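Keeping the Small Routes Open

An interview with Miłosz Domański, Director of Passenger Services, Gronach Regional Transit

26 Jun 2018

When Miłosz Domański joined Gronach Regional Transit as a schedule clerk, the agency ran its rural bus service from a single room above the depot in Lisarura. The timetable was drawn by hand on sheets of graph paper, and a change to one route meant erasing and redrawing most of the others. He has now been with the agency for 18 years and is responsible for all passenger services outside the city, including the six routes that serve the valley towns.

Those routes were the subject of a public review last November. The review recommended that none of them be withdrawn, and that two be extended. Mr. Domański spoke with the newsletter about what the decision means for riders and how the new timetable was prepared.

"The valley routes have always been judged by the same measure as the city routes, and the measure does not suit them," he said. "A bus that carries nine people to a clinic appointment looks half empty on paper. If you ask those nine people how they would have made the trip without it, most of them tell you they would have stayed home."

The review collected written comments from residents of Ticona and Skurkeck, the two towns at the far end of the line. Mr. Domański read all of them. Many dealt with a single matter, the afternoon gap in service, when no bus left Skurkeck between lunch and the end of the school day.

"We had treated the gap as a minor inconvenience," he said. "For anyone with a morning appointment in Lisarura, it meant a wait of several hours on the way back, often outdoors. One letter came from a woman who had been bringing a folding chair with her. I kept that letter on my desk while we were drawing up the new schedule."

The revised timetable closes the gap with one additional departure. To make room for it, the early express from Ticona has been combined with the local service, a change that adds six minutes to the morning trip. Mr. Domański acknowledged that commuters were not pleased by this when it was first proposed.

"They had a fair point, and we told them so," he said. "We moved the departure earlier so that people would still reach Lisarura before offices open. Some riders would prefer the extra sleep. I understand that."

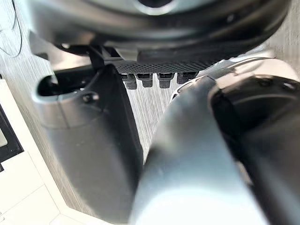 How are riders without internet access expected to learn of the changes?

Printed timetables are mailed to every household along the valley routes before a new schedule takes effect, and copies are kept at the post offices in Ticona and Skurkeck. Drivers also carry them on board.

Mr. Domański described the printed timetable as a piece of work in its own right. The previous version used very small type and placed holiday service in a footnote on the back page. Riders regularly missed it. The new version gives holidays their own column and lists each stop by the name residents use, even where this differs from the name on the sign.

"There is a stop that our records call Lower Road East," he said. "I have never heard a passenger say those words. It is the mill stop, and it was the mill stop when my parents rode the bus. We have now printed it that way."

Fares on the valley routes will remain unchanged for the coming year. The agency will also keep its practice of allowing passengers to board between marked stops on the stretch above Ticona, where the road is wide enough for a bus to pull over safely. The review had asked whether this should continue. Drivers supported it strongly, and Mr. Domański agreed with them.

Asked about staffing, he was more cautious. The agency employs 26 drivers on its rural services, and several are nearing retirement. Training a replacement for the valley takes longer than training one for the city, he explained, as new drivers must learn the upper road in winter conditions before they are assigned to it alone.

"I would like to have people in training before we need them," he said. "That request is part of next year's budget, and I expect to be asked hard questions about it – as I should be."

Mr. Domański still rides the Skurkeck route himself twice a month, usually on the afternoon service. He sits near the front, where the older passengers tend to sit, and takes his notes on paper.

Comments on the revised timetable may be sent in writing to the agency's office in Lisarura or handed to any driver.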